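件名: Re: [セル保守ML] 双腕セル シミュ側のグリッパ設定と原点合わせの件
差出人: Ivan Harasym
宛先: セル保守ML

Harasymです。返信が遅くなりました。 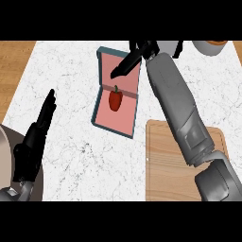
結論から書くと、右腕の指先が狙いより手前で止まる件は、モデル側のツール座標の設定漏れだと思います。制御側のパラメータは触らないでください。

Jummai Olaniyan さんの投稿:
> 5月の更新のあと、シミュレーション上で右腕だけ把持位置がずれるようになりました。
> 左腕は問題ありません。
> 原点復帰をやり直しても変わらず、Akinolaの再起動も2回試しましたが同じです。
> 実機では今のところ再現していません。
> それと、右腕のグリッパを閉じる途中で指が細かく震えることがあります。
> 接触パラメータを疑っていますが、先に見るべきところはありますか。

まず位置ずれのほうから。

更新でグリッパのモデルが差し替わり、フランジ面から指先までの長さが変わっています。左腕の定義ファイルは新しい値になっていましたが、右腕は古い値のままでした。左をコピーして右を作ったときに、ツール座標の行だけ上書きされずに残ったようです。Ivnessのリポジトリで差分を取るとすぐ分かります。

手順は次のとおりです。

1. シミュレーションを停止し、Akinolaの設定画面を閉じる。開いたまま編集すると終了時に古い値で書き戻されます。
2. 右腕の定義ファイルを開き、ツール座標の行を左腕と同じ値にする。左右で符号が反転するのは取り付け角の行だけです。
3. キャッシュを削除する。
4. 起動して、両腕を待機姿勢に戻す。
5. 低速で右腕の指先を基準点まで下ろし、表示値を記録する。左腕も同じ点で記録する。

5で左右の値が揃わない場合は、ベースの取り付け位置も確認してください。以前Baptistaさんが作業台の天板を入れ替えたとき、台の高さだけ変えてアームのベースが追従していなかったことがあります。あのときは指先が天板にめり込む向きにずれたので、今回とは症状が違いますが、念のためです。

次に震えの件。

接触パラメータより先に、指の関節のゲインを見てください。新しいモデルは指の質量が小さくなっているのに、ゲインが前のままです。こちらの環境では、位置ゲインを2,000から425に下げたところで収まりました。ダンピングは変えていません。下げすぎると、ピーマンのような丸みのある物をつかんだときに指が負けて開きます。425で弱いと感じたら、少しずつ上げてください。

確認用の対象物は、パプリカと箱の組み合わせをそのまま使えば十分です。箱は蓋を開いた状態で固定し、蝶番の関節が動かないようにしてから測ってください。固定しないと、指が蓋に触れたときに箱ごと動いてしまい、ずれの原因が腕なのか箱なのか区別できません。まな板も衝突判定は有効のままにしてください。右腕は待機位置への行き帰りで前腕が上を通るので、外すと干渉を見落とします。

把持は左右それぞれ30回ずつ流して、ログをBevicoの共有フォルダに置いてもらえれば、こちらで見ます。ファイル名に腕の左右を入れてください。前回は入っていないものがあって、中身を開いて判別しました。

Obiさんへ。実機側のツール座標は別ファイルなので、今回の修正は影響しません。ただ、次にPlokoから実機へ設定を書き出すときに右腕の古い値が混ざる可能性があります。書き出しは修正が入るまで止めておいてください。

Sobczakさんへ。点検表の「ツール座標の確認」の欄が両腕で一つになっているので、左右に分けてもらえますか。差し替えのときに片方だけ見て丸を付けてしまうのを防ぎたいです。グリッパのゲインを記入する欄もあると助かります。

分からない点があれば、このスレッドに返信してください。個別メールだと後から追えなくなります。午後4時以降なら画面を見ながらの作業にも付き合えます。

Ivan Harasym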